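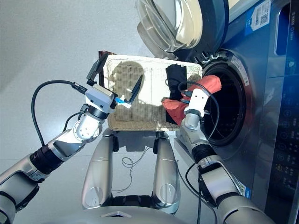
Skyrme Laundry Loading Set

Data card, revised in June

Contents

The set covers one household task: moving clothes from a basket into a front-loading washing machine. It holds 500 episodes in the main split and 200 in the held-out split. Every episode has a short text label and a list of the garments used.

Setting

Recording took place in the utility room at Jitcombe. The floor is pale gray. The washing machine has a stainless-steel and blue body and a round door opening. The basket is cream wicker, rectangular, with a rolled rim, and sits on a low frame in front of the machine. Daylight is not controlled, so shadows inside the basket vary with the hour.

Garments

Items come from the Plindetti clothing pool, which has 315 pieces. Loads are small. Dark and bright pieces are mixed on purpose, e.g. a black garment left against the basket wall while a salmon-orange one goes over the rim toward the door. Socks are logged singly, never as pairs.

Labels

pick: garment leaves the basket floor
carry: garment passes over the rim
insert: garment enters the door opening
drop: garment lands outside both basket and drum

A garment draped over the rim is labeled carry until all of it has cleared the basket.

Known issues

Black garments in deep shadow have loose mask edges.
Sleeves caught on the door are labeled insert in older episodes and drop in newer ones.
The Olik converter skips episodes longer than 700 steps. Use the raw files for those.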